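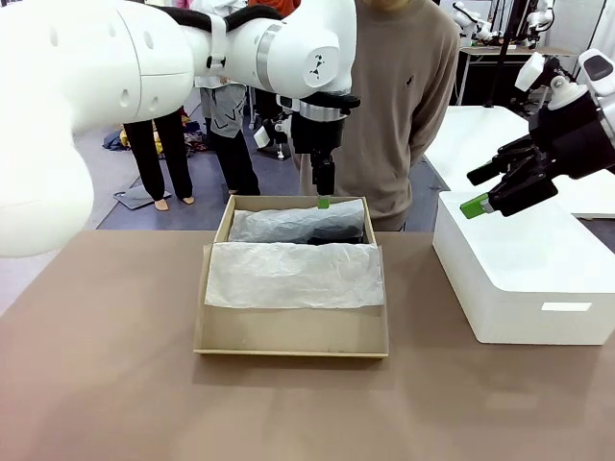
Two arms, one box, plenty of tissue paper: a packing task at the bench.

I've been writing up house rules for our robot bench at Trudemik, and I keep coming back to one thing. We have pages on emergency stops and almost nothing on where people should stand. Look at how close everybody gets! Someone is right behind the box, someone else has bare feet a few steps back, and there's a pile of clothes on the floor behind them.

I'm as guilty as anyone. You want to see the fingertips, so you lean in, and after 384 runs you stop noticing the arm at all. Our old rulebook from Drondildale had 561 lines in it and I bet I could quote you five. A rule you can't remember while your hands are full isn't much use to you.

So I'd like to see a short page taped up at eye level. Shoes on, always. Floor clear for a full arm's reach all the way around. One person calls the start out loud, and everybody else answers before anything moves – yes, even on a Wednesday at six when you just want to go home.

Some folks at Cladmont told me this would slow the work down. Maybe a little! I'd take that trade. What I wouldn't do is leave it to common sense, which in my experience lasts until lunch. We start with the shoes in September, and I've already ordered the tape for the floor.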